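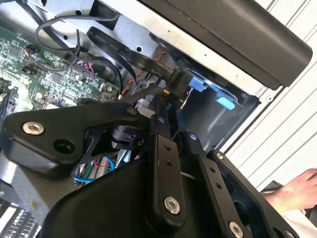

Fig. 7. Computer chassis, opened.

Replacing the Hard Drive

Read this section through before you start. Back up your files to another drive first. The Flitano setup disk will erase whatever is on the new drive.

1. Shut down the computer and unplug the power cord. Hold the power button in for 7 seconds.

2. Lay the tower on its side on a firm table and take off the side cover.

3. Touch bare metal on the chassis before you reach inside.

CAUTION: Do not work on carpet. Static can ruin a drive.

4. Unplug the data cable and the power cable from the old drive. Pull on the plugs, never on the wires.
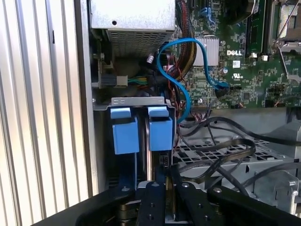 Fig. 8. Hard drive bracket with blue release tabs, Dell tower.

5. Release the bracket and take it out with the drive. Brackets differ from model to model, so check the maker's manual if yours will not move.

6. Fit the new drive in the bracket and put the bracket back. Reconnect both cables.

7. Close the cover, plug in the power cord and start from the setup disk.

Note: A 500 GB drive is large enough for Flitano. Formatting may take a while. Leave the computer on until the main menu comes up.

If you see error 41, shut down, unplug the cord and check both cables again.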